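Skorkeo Demonstration Kit: Review
Posted 4 January 2023

The Skorkeo kit is a software and mounting package for recording teleoperated demonstrations on robot arms you already own. You get wrist camera brackets, the recording software, a foot pedal for starting and stopping episodes, and a one-year license. We bought ours through Basside and used it to record footwear being picked up from a table, with a bin beside it. We recorded 522 episodes before writing this.

Setup

Installation took most of a day. The brackets fit without modification, but the supplied screws were too short for our mounts and we used our own. Camera calibration is a guided process with 11 poses per arm. It is slow and you cannot save partway through. If one pose fails, the whole set has to be repeated.

Recording

The pedal is the best part of the kit. One press starts an episode, a second press ends it, and a long press throws it away. The operator's hands stay on the controls. The software writes joint positions, gripper width and all camera streams to a single file with one clock, and we found no drift between streams in the files we checked.

Shoes were a fair test. Sandals bend, and a sole has very little to hold on to when it is lying flat. Episodes that began with the sole up on its edge, tread facing out, were quicker for every operator.
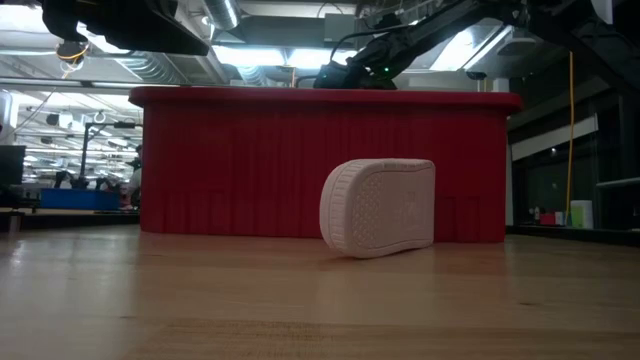
Marinescu disagreed with us about those starts, and wrote that a set full of soles already standing on edge would teach the policy to wait for an easy grasp, so the flat ones should be recorded first and in larger numbers. We changed our plan after that. The software lets you tag starting positions, and the tag filter made it simple to see how lopsided our first batch was.

The wrist view needs its exposure set by hand. On automatic, it brightened and darkened as the arm moved over the bin, and dark footwear lost detail. With exposure locked, both pale and black slides were clear enough for labeling, and the finger tips stay in view through the approach. That matters for judging when a grasp begins.
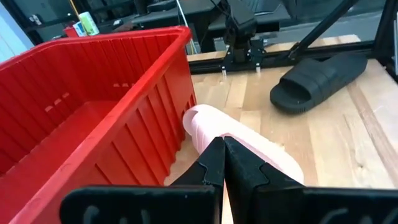 Reviewing and export

Playback is adequate. You can scrub all cameras together, trim the ends and mark an episode as failed. You cannot split one episode into two, which we wanted often. Export to the common training formats works, but 70 episodes took over an hour on our workstation and the progress bar stops moving well before the job is done.

Compared with Dorberg

We used the Dorberg recorder before this. It exports faster and has better search. It also needs a second person at the keyboard, and its streams had to be aligned afterward with a script. For a small lab the pedal alone makes Skorkeo the better buy.

Support answered two of our three questions. The third, about saving calibration partway, is still open.

Rating: 4 out of 5. Buy longer screws.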